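Penesport workshop throws open its doors for robot repair day

Visitors to the Ninex workshop in Penesport got a close look at computer repair by robot in July, when the team opened the place up for an afternoon and let people stand right beside the benches (behind a yellow line, but still wonderfully near!).

All 40 places were taken well before the day, and one family had come over from Wenstead on the early bus. The star turn was the desktop bench, where old office machines are opened up and the robots practise the fiddly jobs that come with fitting and removing parts. Tuncay Ersoy ran the demonstration and took questions the whole way through, stopping whenever a child wanted to know what a certain part did. There were a lot of children and a great many parts.

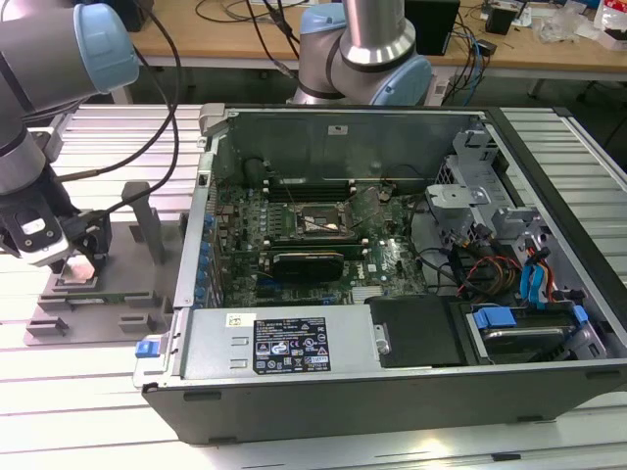 Getsemaní Bermúdez said she had expected something fast and noisy and was surprised by how gently it all went, and that she could happily have stayed at the bench until closing time. She has an old tower at home that she now wants to open up herself, and asked whether there would be an evening class.

There may well be. Ersoy told the group that Ninex is talking to the Aquino centre about a beginners' course, with 7 sessions and room for 21 people, and that anyone who put their name on the sheet by the door would hear first. The sheet was full on both sides by the time the tea ran out.

The afternoon finished with a question session that overran cheerfully, mostly on memory, dust and what to do with old hard drives. A second open day is planned for the autumn, with 2 demonstrations so that more people can get in.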